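Ramalho 작업대 갤러리: 파지 풀림 고장

Skindport Flestulbridge 작업실
게시일 25/09/2018
분류: 로봇 팔 / 그리퍼 / 고장 기록

Ramalho는 로봇 팔로 장난감 음식을 집어 접시에 옮기는 작업을 반복시키는 프로젝트다. 이 페이지에는 작업대 사진과, 지난 시험에서 나온 파지 풀림 고장의 경과를 같이 올린다. 같은 제어 프로그램을 쓰는 사람들이 물어 와서 메모를 조금 길게 정리했다. 사진만 볼 사람은 아래쪽으로 내려가면 된다.

무슨 일이 있었나

시험 한 묶음은 60회다. 팔이 물체 위로 내려가고, 그리퍼가 닫히고, 들어 올린 다음 접시 위로 옮겨 놓으면 한 회가 끝난다. 고장이 난 묶음에서는 그중 7회에서 물체가 접시까지 가지 못하고 중간에 떨어졌다. 집는 데 실패한 것이 아니었다. 기록을 보면 전부 한 번은 제대로 들렸고, 옮기는 도중에 손가락이 벌어졌다.

처음에는 물체 탓을 했다. 장난감 표면이 미끄럽고, 바나나처럼 휘어진 것은 손가락 사이에서 돌아간다. 그래서 손가락 안쪽을 닦고, 파지 위치를 물체 가운데 쪽으로 옮기고, 닫는 힘을 60 N으로 올렸다. 결과는 거의 같았다. 힘을 올린 뒤에는 오히려 문제가 하나 늘었다. 놓친 물체가 그냥 떨어지지 않고 옆으로 튀었다. 책상 밖으로 굴러간 것도 있었고, 주우러 가려면 매번 시험을 세워야 했다.

떨어진 회차의 기록을 나란히 놓고 보니 공통점이 하나 있었다. 전부 팔이 보호 정지에 들어갔다가 풀린 뒤였다. 보호 정지 없이 지나간 회차에서는 떨어진 것이 없다. 이걸 알아내는 데 오래 걸린 이유는 간단하다. 팔 쪽 기록과 그리퍼 쪽 기록이 서로 다른 파일에 쌓이고, 두 파일의 시계가 맞지 않았다. 우리는 그리퍼 파일만 보고 있었다.

원인

팔과 그리퍼는 따로 움직이고, 그 사이를 Womano가 이어 준다. Womano는 작업실에서 쓰는 제어 프로그램이다. 팔이 보호 정지에 들어가면 Womano는 팔에 보내던 명령을 멈추고 그리퍼와의 통신도 같이 쉰다. 통신이 2초 넘게 끊기면 Womano는 그리퍼 상태를 '모름'으로 바꾼다. 여기까지는 설계대로다.

문제는 정지를 해제할 때였다. Womano는 상태가 '모름'인 장치를 만나면 초기화부터 한다. 그리퍼의 초기화는 손가락을 끝까지 벌렸다가 다시 닫는 동작이다. 물체를 쥐고 있든 아니든 가리지 않는다. 그러니까 사람이 해제 버튼을 누르는 순간 그리퍼가 벌어지고, 들고 있던 것이 떨어지고, 그 다음에 팔이 하던 동작을 이어 간다. 빈손으로 접시 위까지 가서 손가락을 한 번 더 벌리고 돌아온다. 프로그램은 이 회차를 성공으로 적었다.

짧은 정지에서는 이런 일이 생기지 않는다. 정지하자마자 바로 풀면 통신이 끊긴 시간이 기준에 못 미쳐서 초기화가 돌지 않는다. 재현이 잘 안 됐던 것도 이 때문이다. 옆에 사람이 붙어 있으면 금방 풀어 주니까 멀쩡했고, 자리를 비웠다가 돌아와서 풀면 떨어졌다.

보호 정지가 왜 났는지도 따로 봐야 했다. 대부분은 팔이 낮게 내려가면서 쥔 물체가 다른 물체에 눌린 경우였다. 물체들이 서로 가깝게 놓여 있으면 위에서 집을 때 옆의 것을 누르게 된다. 팔은 그 저항을 충돌로 보고 선다. 이 부분은 팔이 할 일을 한 것이고 고장이 아니다.

표시등 이야기

그리퍼 몸통 앞에 작은 표시등이 있다. 파란색으로 켜져 있으면 우리는 다들 정상으로 읽었다. 고장을 재현하면서 확인해 보니 Womano가 상태를 '모름'으로 바꾼 뒤에도 표시등은 그대로 파란색이었다. 그리퍼 자신은 멀쩡하고 전원도 들어와 있으니 틀린 표시는 아니다. 다만 그 불은 제어 프로그램이 그리퍼를 어떻게 알고 있는지까지는 말해 주지 않는다. 작업실 안내문에 '파란불이면 손을 넣어도 된다'고 적힌 줄이 있었는데 지웠다. 언제 누가 넣은 줄인지는 모르겠다. 3월 판 안내문에는 이미 들어 있었다.

안전 쪽에서 걸린 것

떨어진 물체는 가벼운 장난감이라 다칠 일은 없었다. 걱정한 것은 손이다. 보호 정지가 걸리면 사람은 습관처럼 작업대로 손을 뻗어 걸린 물체를 치운다. 팔은 서 있고 움직임도 없다. 그 상태에서 다른 사람이 화면에서 해제를 누르면, 팔이 움직이기 전에 그리퍼가 먼저 벌어졌다 닫힌다. 경고음도 없고 예고도 없다. 닫는 힘은 앞에서 올려 둔 값 그대로다.

실제로 손이 끼인 적은 없다. 그래도 해제 순간에 손이 작업대 위에 있었던 적은 있었고, 그날 이후로 시험을 세웠다. 사고 보고서가 아니라 아차 보고서로 올렸다. 양식에 '설비가 정지 상태였는가'라는 칸이 있는데 뭐라고 써야 할지 한참 망설였다. 팔은 정지 상태였고 그리퍼는 아니었다. 결국 칸을 비우고 옆에 따로 적었다.

바꾼 것

Womano에서 해제 직후의 자동 초기화를 껐다. 상태가 '모름'이면 먼저 그리퍼에 현재 손가락 위치를 묻고, 물체를 쥐고 있다고 답하면 그대로 유지한다. 답이 없으면 해제 자체를 거부한다.

초기화가 필요하면 사람이 화면에서 따로 눌러야 한다. 누르면 확인 창이 뜨고, 창에는 '손가락이 벌어집니다'라고만 적혀 있다. 처음 문구는 더 길었는데 아무도 끝까지 읽지 않아서 줄였다.

닫는 힘은 원래 값으로 되돌렸다. 힘을 올린 것은 원인을 잘못 짚고 한 일이라 남겨 둘 이유가 없었다.

옮기기가 끝나면 접시를 놓기 전에 손가락 위치를 한 번 더 읽는다. 손가락이 끝까지 닫혀 있으면 빈손이라는 뜻이므로 실패로 적는다. 전에는 놓는 동작이 오류 없이 끝나기만 하면 성공이었다. 이 때문에 예전 묶음의 성공률은 믿을 수 없게 됐다. 영상이 남아 있는 것은 다시 보면서 고치고 있고, 영상이 없는 것은 표에서 빼기로 했다.

팔 기록과 그리퍼 기록의 시계를 맞췄다. 파일은 아직 따로 쌓인다. 합치자는 말은 나왔지만 손대면 다른 도구가 깨져서 미뤄 두었다.

작업대에 손을 넣기 전에는 해제 권한을 손 넣는 사람이 갖는다. 조작반을 들고 가서 넣는다. 조작반 선이 짧아서 작업대 먼 쪽까지는 닿지 않는다. 그쪽 물체가 걸리면 비상 정지를 누르고 꺼낸다.

아직 남은 것

비상 정지 뒤의 동작은 다시 봐야 한다. 비상 정지에서는 그리퍼 전원까지 내려가는데, 손가락이 쥔 채로 버티는지 서서히 풀리는지가 물체에 따라 달랐다. 단단한 물체는 걸려 있었고 눌리는 물체는 빠진 적이 있다. 손가락 연결부에 유격이 있어서 그런 것 같지만 확인하지 못했다.

물체를 가까이 붙여 놓는 배치는 그대로 쓴다. 서로 떨어뜨려 놓으면 보호 정지가 줄기는 하겠지만, 이 프로젝트에서 보려는 것이 바로 붙어 있는 물체를 집는 일이라서 그렇게는 못 한다. 대신 들어 올리는 첫 구간의 속도를 낮췄다. 한 회에 걸리는 시간이 늘었고 한 묶음을 점심 전에 끝내지 못하게 됐다.

접시의 위치도 의견이 갈린다. 멀리 두면 옮기는 구간이 길어져서 풀림을 관찰하기 좋고, 가까이 두면 시험이 빨리 끝난다. 당분간은 그대로 두기로 했다.

사진

노란 장난감 바나나를 검은 그리퍼가 비스듬히 물고 있고, 바로 밑에 초록 피망이 있다. 물체끼리 이만큼 가까울 때 파지 높이를 정하기가 가장 까다롭다. 왼쪽의 둥근 접시는 비어 있다. 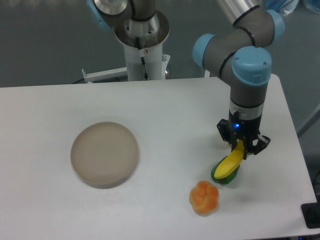 댓글

우리 작업실에서도 Womano를 쓰는데 같은 증상을 봤습니다. 우리는 장난감이 아니라 유리병을 옮기다가 알았고, 병이 깨진 뒤에야 기록을 열어 봤어요. 자동 초기화를 끄는 설정이 어디에 있는지 알려 주실 수 있을까요? 설정 화면에는 보이지 않고, 장치 파일에 직접 적어야 하는 건지 궁금합니다. 그리고 답이 없으면 해제를 거부한다고 하셨는데, 통신선이 정말로 빠진 경우에는 팔을 어떻게 빼내시나요. 우리는 그 상태에서 팔이 통 안에 들어가 있어서 꽤 곤란했습니다.

작업실 답글

설정 화면에는 없고 장치 파일에 적어야 합니다. 그리퍼 항목 아래에 초기화 조건을 적는 줄이 있고, 기본값은 '항상'으로 되어 있습니다. 이걸 '수동'으로 바꾸고 Womano를 다시 시작하면 됩니다. 다시 시작할 때는 한 번 초기화가 도니까 손가락 사이에 물체가 없을 때 하세요. 우리는 이걸 모르고 하다가 하나 더 떨어뜨렸습니다.

통신선이 빠진 경우는 수동 이동 방식으로 팔만 움직입니다. 이 방식에서는 그리퍼 상태를 묻지 않습니다. 속도 제한이 걸린 채로 버튼을 누르고 있는 동안만 움직이고, 손을 떼면 섭니다. 통 안에서 빼내는 데 쓸 수 있을지는 공간에 따라 다를 것 같습니다. 우리 작업대는 위가 트여 있어서 그냥 위로 올리면 됩니다.

댓글

손가락 위치로 빈손을 판정하면 얇은 물체에서 틀리지 않나요? 예전에 종이 상자 뚜껑을 집는 일을 했는데, 손가락이 거의 다 닫힌 상태라 늘 빈손으로 나왔습니다. 전류 값도 같이 보는 쪽이 나을 수 있습니다. 다만 전류는 닫힌 직후에 튀는 구간이 있어서 바로 읽으면 안 됩니다.

작업실 답글

맞습니다. 지금 쓰는 물체는 전부 두꺼워서 위치만으로 구분이 되지만, 얇은 것을 넣게 되면 바꿔야 합니다. 전류 값은 기록에 남기기 시작했고 판정에는 아직 쓰지 않습니다.

댓글

예전 묶음 성공률을 표에서 빼신다고 했는데, 뺀 표와 원래 표를 둘 다 남겨 주시면 좋겠습니다. 이미 원래 표를 인용한 문서가 사내에 돌고 있습니다.

작업실 답글

둘 다 올려 두겠습니다. 원래 표에는 첫 줄에 이 페이지 주소를 적어 놓겠습니다.

이 페이지의 댓글은 Flestulbridge 작업실에서 확인한 뒤 표시됩니다.
갤러리 목록으로 돌아가기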